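Questions I get asked about the tea towels (and my attempts at answers)
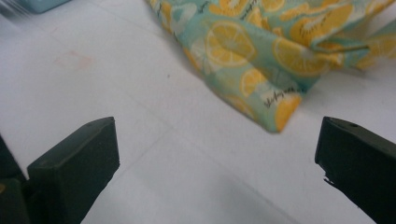 I started selling tea towels from my kitchen table after Tibor Hegyi gave me a box of old cloth he was clearing out, and most of what follows comes from emails I've answered more than once. The one thing people always write in about is fruit prints. Sliced lemons on a pale minty background, like this one on the white tiles, are the sort of pattern I'd happily have in every room — sorry to anyone waiting for stripes! I do have plainer ones too, so please ask.

### Do I need to wash a new towel before I use it?

Yes please, twice if you can bear it. New cotton has a finish on it that makes water slide straight off, and people write to me quite cross that their towel "doesn't dry anything". Give it two warm washes and try again.

### Can I use fabric softener?

I wouldn't. It coats the threads and you're back to the sliding water problem. A splash of white vinegar in the drawer does the job, and no, your plates won't smell of chips.

### How do I get turmeric out?

Cold water first, then washing-up liquid rubbed in with your thumb, then hang it in the sun for an afternoon. Sun is brilliant on turmeric. If it's still yellow after that, you own a yellow towel now (I have four).

### What's the difference between the Julance and the Nyitrai?

The Julance is the thin one. It's good for glasses and it dries fast on the oven door. The Nyitrai is a heavier linen mix, a bit stiff when it's new, and it's the one I'd pick for pots or for wrapping bread. I keep both on the go.

### Will they shrink?

A little, mostly the first time. I wash mine at 40 and hang them up, and that's been fine. Zsolt Bozsik put his in the tumble dryer on the hottest setting and sent me a photo of something you could just about dry an egg cup with. I did replace it, but I won't do it twice, Zsolt.

### Do I have to iron them?

Goodness, no. Pull them straight while they're damp and fold them. If you're giving one as a present then all right, iron it, on the back so the print doesn't go shiny.

### Can I hem one myself if the edge goes?

Of course! Fold it over twice, pin it, and run a straight stitch along. Use cotton thread — polyester thread puckers after a few washes, at least on mine.

### Is the Sistine print coming back?

I have 122 names on the list for it, so I'd better get on with it. I'm hoping for December. Email me if you'd like adding and I'll write to everybody before it goes on the shop page.

### Do you post abroad?

Yes, but ask me for a price first as it changes all the time.

Last updated 2/4/22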